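Before you start: none of this needs a lab. It needs two or more grippers, an arm pair that will carry them, a free day and a load of laundry you don't feel strongly about.

# How to compare grippers on a laundry job

Every gripper on the market can pick up a foam cube. I have a drawer of foam cubes, all of them picked up many times by many grippers, and they have taught me that foam cubes are easy. Laundry is more useful. It sags, it snags, it hides its own edges, and it comes in a container with opinions about where it should be held.

The method below is the one I used to sort out three candidates: the Orkov two-finger, the Grimow with padded fingers, and the Cabello soft hand. You can swap in whatever you have. The order of the steps matters more than the names.

## 1. Fix everything that isn't the gripper

Pick one controller and leave it alone. I run Vesham for the arm side, with the same speed limits and the same force ceiling for every candidate. If a gripper ships with its own clever closing routine, turn it off for the first pass. You can be impressed later.

Write down, before anything moves:

- arm speed and acceleration limits
- closing force, in whatever unit the vendor has chosen to inconvenience you with
- wrist camera exposure (locked, please)
- where the washer, the basket and the robot stand, marked with tape on the floor

I set the closing force to 40 N for the baseline. One of the three treats that as a gentle handshake and another treats it as a career goal. Keep it the same anyway. You're after a starting point, and you'll tune each one in step 5.

## 2. Choose tasks that disagree with each other

A gripper that loves one job will usually sulk at the next, so pick jobs that pull in different directions. Mine are these:

1. **Basket carry.** Both arms, full basket, up to the washer door and hold.
2. **Single garment pick.** One item out of the pile, without bringing its relatives.
3. **Rigid flat part.** Something stiff and thin, held steady near the opening.
4. **Small part.** A plug or connector, gripped so that the business end sticks out.

Run the carry first. It's the least glamorous and it finds the most trouble. A basket wall flexes, so the fingers close on something that moves away from them, and then the load pulls it back. If your arms are going to fight each other, they will do it at this point.

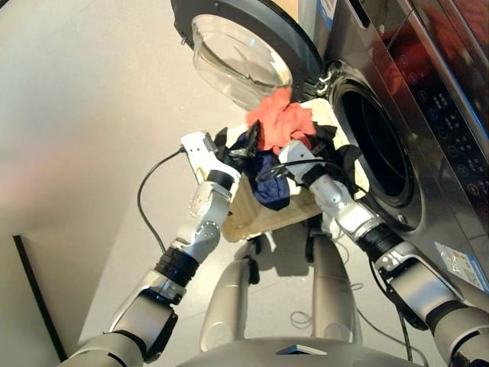 Use a compliance setting on one arm at least. With both arms stiff, each one is sure it knows where the basket is, and the basket gets to find out what a disagreement between two motors feels like. I put the left arm in charge of position and let the right one follow with a soft spring. Swapping them is worth ten minutes too, especially if one side has the heavier cable.

About that cable: leave slack at the wrist, then turn the wrist through its full range by hand before powering up. If the loop catches on a knuckle or crosses the load, move the clip now. I once blamed a gripper for a weak left-side grasp for most of an afternoon. The cable was pulling the wrist straight. The gripper has not received an apology.

Score the carry like this:

| What happened | Points |
|---|---|
| Lifted, held, set down level | 3 |
| Lifted and held, set down crooked | 2 |
| Lifted, then slipped at one side | 1 |
| Did not leave the floor | 0 |

Do 8 runs per gripper and refill the basket the same sloppy way each time. Folding the clothes neatly between runs is cheating, and also more care than they get at my house.

## 3. Look through the wrist camera before you trust it

The overhead view flatters everybody. From up there, fingers near a rim look like fingers on a rim. The wrist camera is much less polite, so save its stream for every approach and go through it at quarter speed with a cup of coffee. 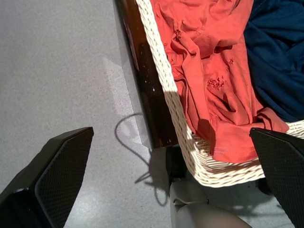
Rim grasps go wrong in two ways: the fingers land on the wrong material, or the vision side gets distracted and sends them somewhere silly. For the first, check what each fingertip is touching before it closes. Here the right tip overlaps the hem of the orange shirt as well as the braided rim, and a close from that pose could easily have cotton between pad and wicker. A textured pad tends to be fond of cotton. For the second, look at the floor. That looping cable shadow in the direct sun has edges sharp enough to pass for a real cable, and a detector tuned to avoid cables may well give it a wide berth.

So, for each approach, tag the clip with one of these before you score anything:

- **clean**: both fingers clear of cloth
- **cloth**: at least one finger is on fabric
- **late**: the pose was fixed only in the last moment before closing
- **odd**: anything you need to show somebody else

Then compare like with like. A gripper that slips on a cloth approach hasn't failed at baskets. It has failed at baskets with a shirt in the way – worth knowing, but a different line in the table.

If the sun comes in across your floor, run one set in the morning with the blinds open and one with them shut. Don't average the two. You'll get a number for a room that's permanently half lit, and I have yet to find one.

## 4. Do the rigid part and the small part together

Cloth hides a bad grasp. A stiff panel reports it at once: the far corner drops, or swings, or goes off to visit the door gasket. That makes a pleated filter a good test object. It's light and awkwardly wide, and its raised rim gives the fingers a fair place to hold.

Use different end effectors on the two arms for this round if your mounts allow it. A soft hand on one side and a hard flat finger on the other will teach you more in an hour than two matched sets. Give the panel to the soft hand and the plug to the hard finger. Later, reverse the jobs and see who complains.

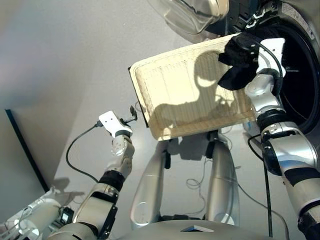 **Teemu Saarela**
*Manipulation test engineer*

Hold the panel by a corner first, even though you'd never do that in real use. A corner grasp puts all the leverage on the fingers and shows you the worst tilt you're going to get. Let it sit for a slow count of five, nudge the free corner with a pencil, and watch whether it settles or keeps nodding. The Cabello nodded a little and then stopped. The Orkov didn't nod at all, and left a small dent in the rim by way of a signature.

For the small part, the question is how it points. Grip the plug, move the arm through a lazy S, and come back to the start. If the plug has turned in the fingers, note which way. Flat fingers usually let a round body roll. A pad helps, up to the point where it also grips whatever the plug was resting on.

Approach the opening last, slowly, and stop short. You're testing the hold here, and a gasket is an expensive place to find out your tool frame is off.

## 5. Now tune each one, and be fair about it

Give every gripper the same tuning time. I allow one hour each, with a kitchen timer, because I know which one I like and so do my settings.

Change things in this order:

1. Closing force, down first, then up
2. Closing speed
3. Approach angle
4. Finger pads, if you have spares

Rerun only the tasks that scored badly. If force alone fixes the problem, stop there. A gripper that needs all four changes to carry a basket is telling you about your future with it.

## 6. Wear, the boring part that decides things

Put each candidate on a bench cycle overnight: open, close on a rolled towel, release. I stop at 2,000 cycles and look at the pads, then go on to just over 3,000 if nothing has come loose. Take a picture of each pad before and after, from the same distance, with the gripper's name on a bit of tape. You will not remember which was which. You will be very sure that you do.

Check the fasteners with a driver, too. The Grimow's pads held up well while one of its pad screws quietly made plans to leave.

## Where I ended up

The Grimow stayed on for basket carries, with thread locker. The Cabello gets panels and anything with a finish on it. The Orkov is best at plugs and is being kept away from filters for now.

If your results come out the other way round, check closing force first and cable slack second. If both are fine, send me the wrist clips tagged as in step 3. The "odd" ones go first in my queue.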